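Away end tickets for the Kunasden cup tie – how do points work?

Noémi Major
First away game in April, Sodmont v Kunasden. Club got 850 seats and I only have 12 points from home matches. Is it worth queuing or is it all gone to season ticket holders by then? Site says nothing usefull.

Lilla Bozsik
Worth it. Season ticket holders get first go, then anyone over 40 points, then general sale at 10 am. Last round there were more than 200 left at that stage. Log in early, have your fan number ready – the page times out fast.

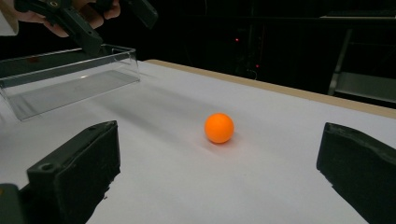
Also the coaches sell seperately, so don't assume a match ticket gets you a seat on one. Leaves from the Prultmont side of the ground, not the main gate.

Kang
went last year, just got mine at the ticket office window. no queue. bring ID tho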